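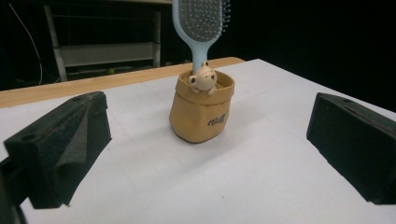

Wrist view, fingers open, hairbrush pot and bear.

Foam pads on a two-finger gripper, how often do you swap them?
Posted in End Effectors and Tooling

tacky_flange
Friday night project that got away from me. Gripper has black foam on both fingers and the view from the wrist cam is attached. The foam is the stick-on sheet from Sunden. New, it holds anything I point it at. After 100 picks or so the hairbrush starts to rotate on the lift, handle swinging out like a gate. Squeeze harder and the foam just takes a set and stays there.

Currently I peel, scrape, wipe with alcohol, stick down new foam, wait overnight. I've done this 11 times since October and I'm getting very good at it, which was never the goal. What are other people doing?

millrat
First thing I see is the crease on the inner side of the left finger. Is that foam folded over or coming loose? If it's loose, your brush is riding on a flap.

tacky_flange
Folded over. I wrap it around so there's no raw edge to catch. It was flat when I put it on, I think. I have put on a lot of foam.

millrat
Then stop wrapping it. Cut the sheet to the face and leave it 1 mm shy all the way around. A wrapped edge always wants to go back to being a sheet.

ohm_on_the_range
Disagree. I ran cut-to-face pads for most of a year and every one of them peeled from the tip, where the part drags on the way out. Wrapped pads wear uglier but they stay on. What fixed it for me was the glue. The adhesive that comes on the sheet is a suggestion. Use contact cement, both surfaces, let it go dull before you press.

millrat
And then how do you get it off?

ohm_on_the_range
With feelings.

beltline_betty
You're both arguing about glue when the gripper is probably out of square. Take the foam off, close the fingers on a strip of paper, pull. Do it at the tip and again at the root. If one end grips and the other lets go, no foam on earth will help you, it'll only hide the problem for 100 picks. Sound familiar?

tacky_flange
Uncomfortably. Will check tonight.

price_is_wrong
Side question, what does the pot say? Bleff?

tacky_flange
It came that way. I have decided it's the bear's name.

beltline_betty
Can we get the paper test before we christen the fixtures.

tacky_flange
Paper test done. Tip holds, root slides right out, and the right finger is the one toed in. Loosened the two mounting screws, closed it on a flat bar, snugged them up a bit at a time. Now it drags the same at both ends. Foam is back on, wrapped, with contact cement, so everyone has won something except millrat.

millrat
I'll be here when it peels.

ohm_on_the_range
Write down the grip force you're using now. You'll want less than before. I'd start 20 percent lower and come up until it stops slipping.

tacky_flange
Went down 20, came back up a little. 49 picks in and the brush is still coming up straight. I'm using the Prorby counter so I can't lie about it.

dunnage
Skip foam altogether. Dilix does molded silicone pads that screw on. Two minutes a swap.

millrat
Those are great until you pick something light and it won't let go. I've watched one carry a paper cup halfway across the cell after the fingers opened.

dunnage
Dust them with talc.

millrat
So now there's a maintenance schedule for talc.

beltline_betty
tacky, put a paint mark across each mounting screw and the finger so you can see if they back off. And redo the paper test whenever you change foam, it's bare then anyway.

tacky_flange
Marked in yellow. Will post again when the counter goes past 100 or when millrat is right, whichever comes first.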